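Why I Stopped Reading Scores Before I Play

Last Sunday I finished Flekovon, a small game about repairing lighthouses, and when the credits ended I did what I always do. I opened three websites to check if I had been right to like it. One gave it a five out of ten. For maybe an hour I felt a little stupid, as if I had laughed at a joke which was not a joke.

I have been thinking about this since then, and I want to write it down, also because my friend Weronika says that I complain about it in every voice call and she would prefer to have it in text.

I started to play seriously when I was a student. Games were expensive for me, so I read every review I could find before I paid for something. I think that was reasonable. A bad purchase meant no new game until December. But now I have a job, I have 117 games in my library that I never installed, and I still read the scores like my rent depends on it. The habit stayed and the reason went away.

The comments under the reviews are a different problem. Under the Flekovon review there were 400 comments when I looked, and I read too many of them. Most were written by people who had not played it yet. They were angry that the number was too low, or they were angry that it was too high. Very few wrote about the part in the second chapter where you must choose which lamp gets the last oil. For me this was the best hour I had with a game this year, and I wanted to talk about it with somebody.

I don't want to say that critics are useless. I still follow two or three of them, and I like especially the ones who disagree with me in a clear way. If I know that somebody hates slow games, then a bad review from this person is almost a recommendation! But for this I need to read the text, and I need to know the writer a little. The number alone cannot tell me that.

So I made a rule for myself. I can read about a game before I buy it, but only previews without a score, or I ask a friend. After the credits I wait one week before I look at any review. With Brulwood, which I started on Monday evening, it is going fine until now.
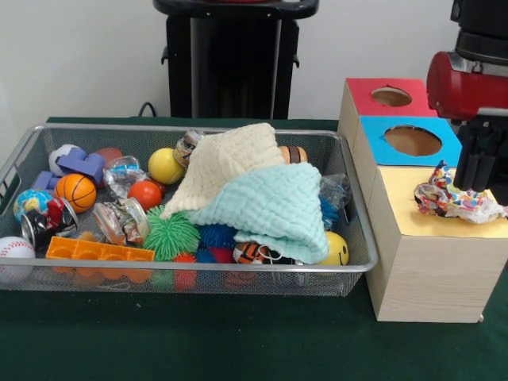
Posted by Daichi Sekiguchi
Filed under: Games, Opinions

It is harder than I expected. The store page itself shows the score in green or red next to the price, and I found no setting to hide it. Weronika covers that corner of her monitor with a sticky note. I tried it too, but the page moves when you scroll, so I gave up after ten minutes.

If you know a browser extension that hides the scores, please write it in the comments. And if you have played Flekovon, tell me who got your last oil. I gave mine to the north tower and I am still not sure about it.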